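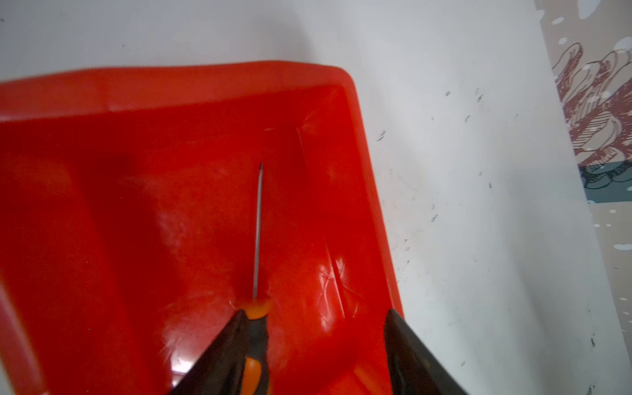 Benodthorpe, 18 February 2019

Yeo Tool Library is delighted to announce that its lending shelves will open to everyone in Benodthorpe this March, with 166 hand tools ready to borrow for nothing more than a signature and a promise to bring them back.

The collection has been put together from garages, sheds and kitchen drawers all over town, and we really can't thank people enough (the response to our autumn appeal was quite overwhelming!). Screwdrivers came in by the bagful, and a few scuffs on a handle have never put us off, so long as the tip is sound and the shaft is straight.

A good flat-head with a long shaft is a lovely thing to have in the house, whether for a stiff hinge or a loose cupboard door.
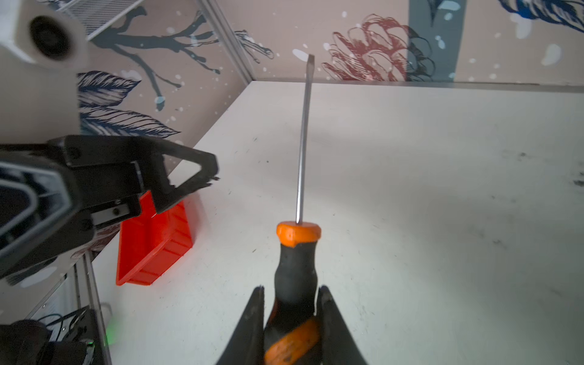

Styliani Karagiannis told us that she had been turning screws with a butter knife for two years, and that she would be first through the door.

Members may borrow two tools at a time, and trays for carrying small pieces home can be lent as well. Anyone with tools to give is warmly invited to speak to Jong-dae Kwon at the Yeo desk.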